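The Ullby Reading Room: Notes on a Catalog in Transition

Monday, September 28, 2020

The reading room at Ullby has operated under one cataloging practice for longer than most of its present readers have held a card. In May the practice was changed. I have worked at the circulation desk and in the back office through the whole of that change, and I set down an account of it on this page because the official report is short and will be read by few people outside the building.

The old catalog was a card catalog in the full sense. Each title had an author card, a title card and one or more subject cards, and the subject headings had been composed in the house. They followed no published list. A reader looking for works on beekeeping would find them under "Husbandry, Small," together with rabbits and the keeping of doves. Regular readers knew this. New readers had to ask, and the desk staff of earlier decades seem to have regarded the asking as part of the service.
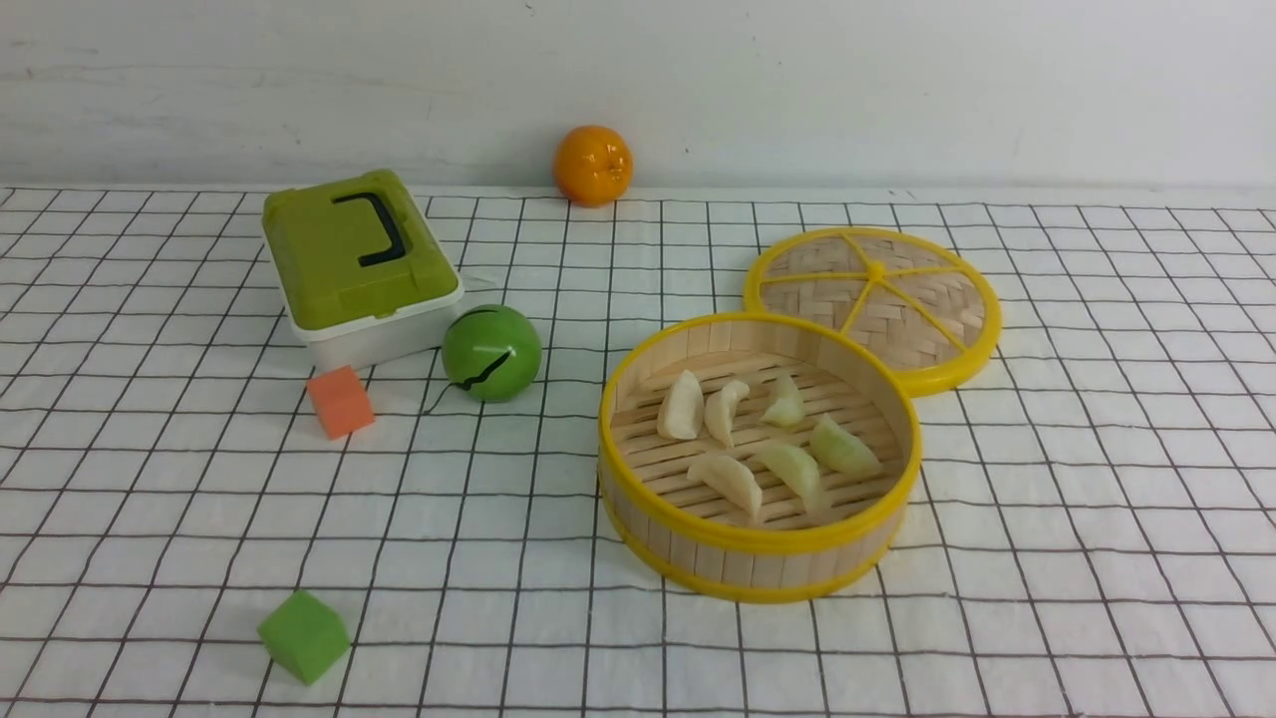

Subject headings were the first matter to be settled, and they took the greater part of the summer. The headings in use numbered 171 at the time of the final count. Of these, 118 could be matched to a term in the standard list without loss of meaning. The remainder were considered one at a time. A heading such as "Fruits, Table" presented a typical difficulty, for it had been applied to orchard manuals, to cookery books and to one children's primer in which the orange stands for the letter O, a round orange fruit of the kind seen in the photograph, glossy and with a small dark spot at the stem. The primer was moved to juvenile literature. The orchard manuals went to agriculture. The cookery books were left together, as readers of cookery books tend to prefer.

The Didow collection required separate treatment. It came to the library as a bequest, with the condition that it be shelved as a unit and in the order in which the donor had kept it. That order is by height. The library has always honored the condition, and continues to do so, but a shelf arranged by height is of limited help to a person who wants a particular book. The new records therefore carry a shelf position in addition to the standard classification number, so that a volume may be found by either. There are 158 volumes in the bequest. Three of them lacked title pages and were identified by comparison with copies held elsewhere; one of these identifications remains provisional and is marked as such in the record.

Some correspondence has reached the desk on the subject of the older cards. Several readers wished to know whether the annotations would be preserved. Many of the cards carry notes in pencil - cross-references, corrections to dates, now and then a remark on the merit of the book. The notes that bear on identification have been copied into the new records.

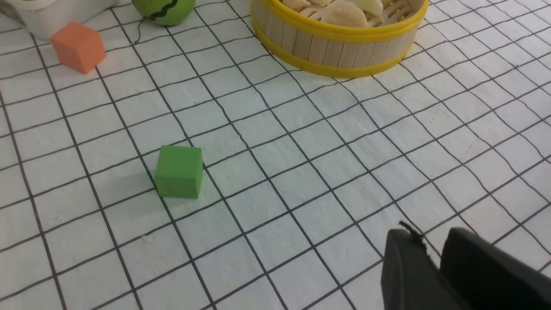 The remarks on merit have not been copied, but the cards themselves are being kept in their original drawers and may be consulted on request. The drawers now stand in the back office. Readers are asked to give the desk a day's notice, for the office is small and is in use on most mornings.

A word is due on the Ağca pamphlets. These are the library's largest group of unbound material, and for many years they were represented in the catalog by a single card reading "Pamphlets, Various." They are being described individually, in the language of each piece, with a short English note. The work is slow. Many of the pamphlets give no date, and the name of the printer is often the only evidence from which one can be proposed. Where a date has been supplied by the cataloger it appears in square brackets, in accordance with ordinary practice.

The new catalog runs on the Jista system, which was selected chiefly because it permits local notes of any length. Staff found it plain to learn. Its sorting of initial articles is imperfect, and titles beginning with "The" must still be checked by hand.

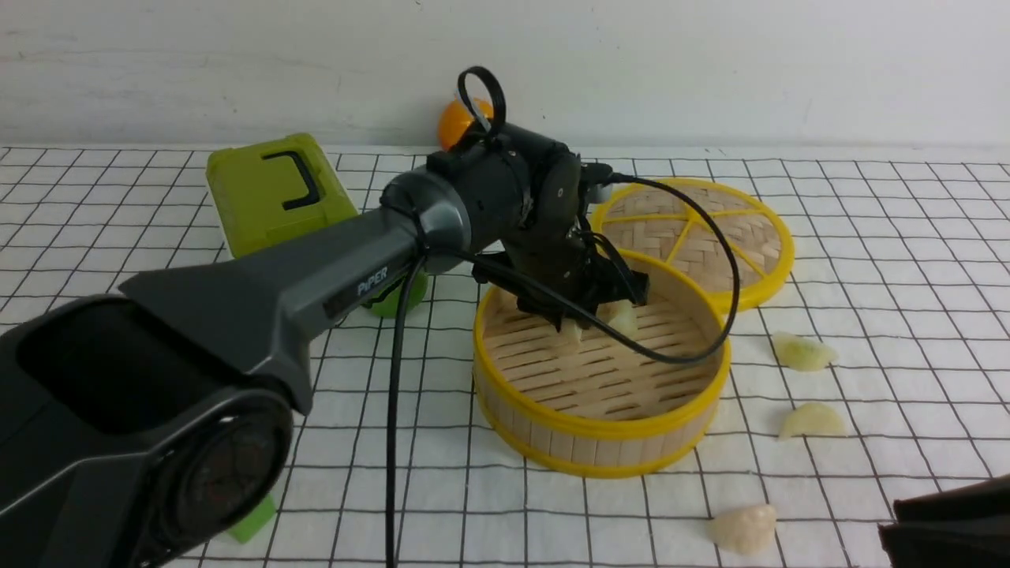 May a reader still borrow from the Didow collection? Volumes from the bequest may be read in the building during open hours, and loans for home use are considered on written application to the desk.

The remaining work concerns the periodicals. The bound runs are in good order, but the loose issues were stored by size in the years when shelving was short, and several titles are divided between two rooms. They will be brought together before any cataloging is attempted. Readers who hold overdue issues of the county farming journal are requested to return them at their convenience. No fines will be charged on periodicals while the run is being assembled.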